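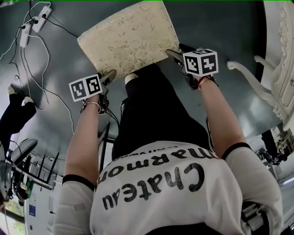
One student wrote after last week's class that celebrity health stories are harmless, that fans want to know, and that a publicist would soon complain if anything was wrong. Keep that objection in mind. I don't think it survives a close reading of the handout.

Week 6: The hospital bulletin as entertainment news

Set reading: the Kenard and Andbridge packets, 18 clippings in all. Skip the McIver interview, it's mostly self-promotion.

The usual item runs to 200 words. Strip out the career summary and the old film titles and you may be left with two sentences of news, both from "a source close to the family". Ask how close. A cousin? A driver? Someone who once shared an agent?

Terms to know

Stable: a word with a clinical use that does very little in a headline. A patient can be stable and very sick.

Routine check-up: treat with suspicion when it lasts overnight.

Under observation: true of nearly anyone in a hospital bed.

The Garau case

Garau ran 13 updates on one actor's stay. By my reading, only the first and the last had any new information. The rest rearranged the same quote, changed the verb in the headline and added a fan tribute. Garau's editors called this "rolling coverage". I'd call it filling space, though you're free to argue otherwise if you can show me a fact that turned up in between.

For tutorial

Pick one clipping and underline every claim that has a named source. Colour the unnamed ones differently. Then rewrite the item using only the underlined parts, and bring both versions. Some of you will have a very short page. Don't pad it.

Essay topics go up in October.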